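Workshop notebook, August
Urnevville bench, glue and coatings

Back on the Uroleo trial. For anyone picking this up cold: Uroleo is the oil-and-wax finish that Tornell want us to use on the beech handles in place of the old two-coat linseed. Their sheet says one coat, touch dry in 2 hours, full cure in 8. I have my doubts about all three figures and I would like it written down that I had them before I opened the tin.

Batch is 2498. Tin arrived with a dented lid and a skin on top, which I lifted off before stirring. Tornell will say the skin is the reason for anything that goes wrong, so I have kept it in a jar.

Sanded six offcuts to 400. Wiped them down, left them ten minutes, then one coat of Uroleo on three and the old linseed on the other three. Same rag type, same amount as near as I could judge by eye, which is a poor way to judge anything. Next time weigh the rag before and after.

At 2 hours the Uroleo pieces took a clean thumbprint. To be fair to it, the room was cool and the sheet assumes a warm one. But our finishing room is always cool in the morning and I can't see us heating it to please a tin of oil. By mid afternoon they were dry to the touch, end grain excepted. End grain still drank it and looked dull and patchy. I don't believe in one coat on end grain from anybody.

Water drops next, left to stand. Linseed pieces marked pale, as they always do. Uroleo marked too, less on the face, just as much on the ends. So a small improvement, if it lasts, and I would want to see it after a month of being handled. The sales sheet has a very handsome photo of water beading and gives no idea how old the finish was.

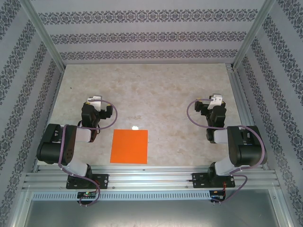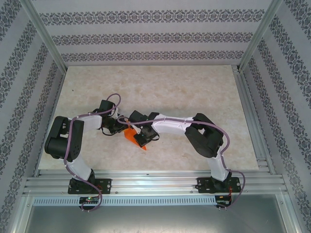
Lajos Vincze thinks I am being hard on it. His view is that the end grain result is down to my sanding, that 400 is too fine for beech and closes the face up while leaving the ends thirsty, and that I ought to stop at a coarser grit and flood the ends before touching the faces. He also points out that I gave the linseed no second coat, so the comparison flatters neither of them.

The second point is right and I should have thought of it. The first I will try, though I notice that whenever a finish disappoints, the sanding gets the blame.

Also had another look at the price. Per tin it is dearer than linseed, and Tornell's case rests on saving the second coat. If the ends need flooding and then a top-up, we have not saved a coat, we have moved it.

To do:
Six more offcuts, sanded coarser, ends flooded first. Linseed set to get its full two coats this time.
Weigh rags.
Ask Marti for a tin from a different batch, lid intact.
Put one piece of each on the windowsill and leave it alone – no polishing it up before visitors come round.
Rags laid flat outside to dry, not balled up in the bin. I found two in there this morning.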